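Tuesday was open day at Dusham, the old thread works, and I dragged Farzana along with me. We got there at 3, along with everybody else in town, it seemed!

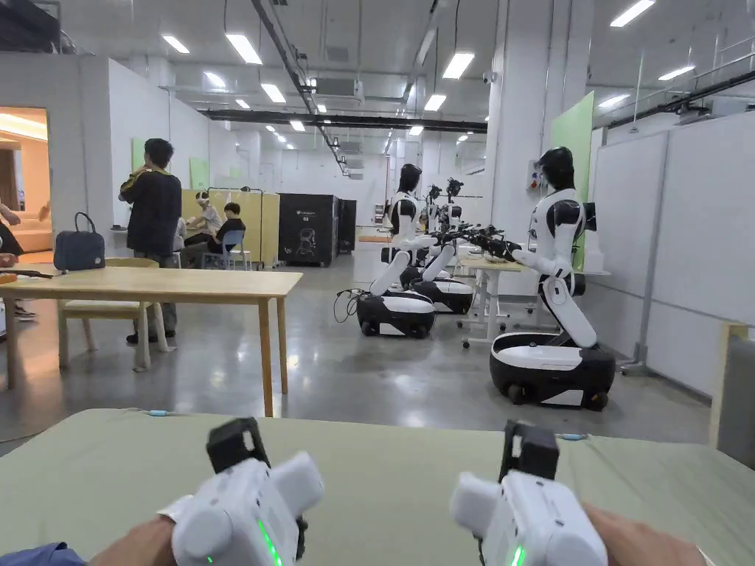
*Sage green table, concrete floor, Dusham open day*

The dye talk was the best part – Matilde Amaral passed around 20 little skeins and let us sniff them (the indigo is awful).

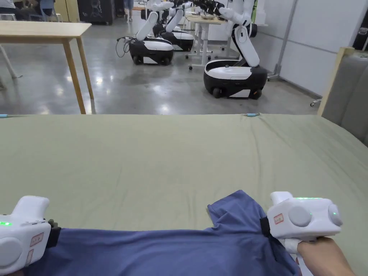
Then came soup in the canteen, and I bought far too much yarn in the shop. Almost 60 dollars, oops.

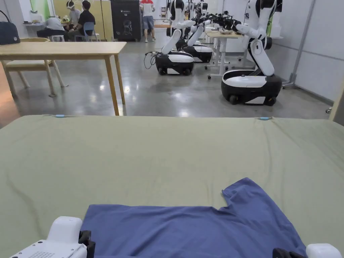 Photo: Cristian Cabrera

We missed the boiler house tour, so we're going back in March. Bus 205 stops right at the gate.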